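Warrick Kerslake had been teaching high school shop for years before he started the Skiren club, and he still talks about it the way some people talk about their gardens. "They come in at 3:30 and I can't get them to go home," he told me, laughing.

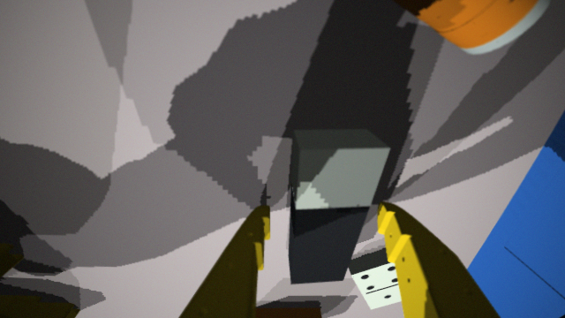
The club's project this year is called Stidix, and all of it happens in simulation, which suits the budget (they began with $292 and a box of donated keyboards!). Students write the program that brings two yellow fingers down around a block, and Kerslake likes to add things nearby, a domino for instance, to make them think about clearance. "One of my sophomores ran it 2875 times," he said, "and she wanted to make it 3000, bless her."

By October the group had settled into teams, each with its own share of the code and plenty of opinions about everybody else's. 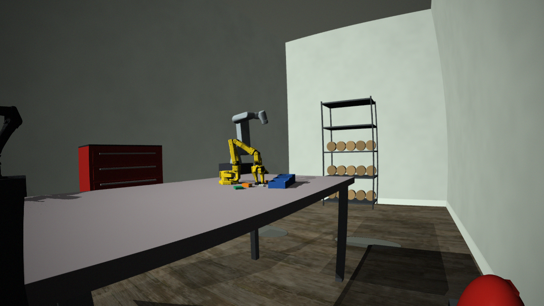
Do students need to know programming before they join?

"Most of them come in with none, and we start from the very first line together," Kerslake said. "Give me five weeks and a little patience."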